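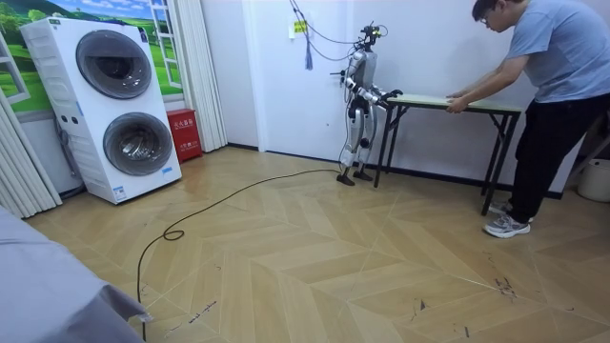
Radach folding table, green top: my review after a summer of hard use

I'd been putting off buying a folding table for years, mostly because the last one I owned pinched my thumb so badly that I took it personally. Then my sewing group lost its regular room, we started meeting at my place, and my poor dining table couldn't take another rotary cutter. So in August I ordered the Radach from Farah, the home store out on the Prurnutska road, and I've been meaning to write this up ever since (sorry to everyone who asked in the comments, I'm slow!).

Delivery took four days and the box was in decent shape, though one corner had been chewed up a bit. There's no real assembly. You lay it face down on something soft, swing the legs out until they click, and flip it over. The first click takes more muscle than I expected, and I did have a moment of standing there in my socks wondering if I was about to break it. It loosened up nicely after a couple of weeks.

What I love most is the top. It's smooth enough that silky lining fabric slides around happily, and tailor's chalk comes off with a damp cloth. The color grew on me too. I'd wanted plain white, but Farah was out, and the soft green turns out to be much easier on my eyes in the evening when I'm hunting for pins.

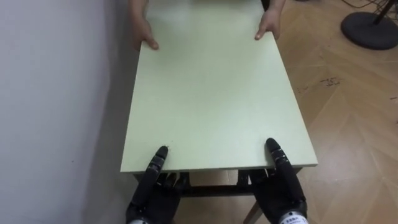
For cutting, the length is just about right for a pair of adult pants laid flat, with a little left over for the pattern pieces. Quilters will want two of them pushed together end to end. I tried that with a friend's and the tops lined up well enough, apart from a tiny step that a ruler will catch on if you're not paying attention.

Now for the grumbles. It's a hair too low for standing work, and after over three hours of cutting my back lets me know. I bought a set of Rultport leg risers, which fixed the height but added a slight wobble, so I take them off when I bring out the sewing machine. Without them it's steady, even at full speed on denim. The other thing is the carrying handle, a skimpy little loop of webbing that digs into your fingers. I wrapped mine in leftover quilt batting and bias tape, and now it's quite comfy and a lot prettier.

I'd buy it again, especially on sale. Four stars from me, and the missing one is for that handle.

Posted 2022-10-28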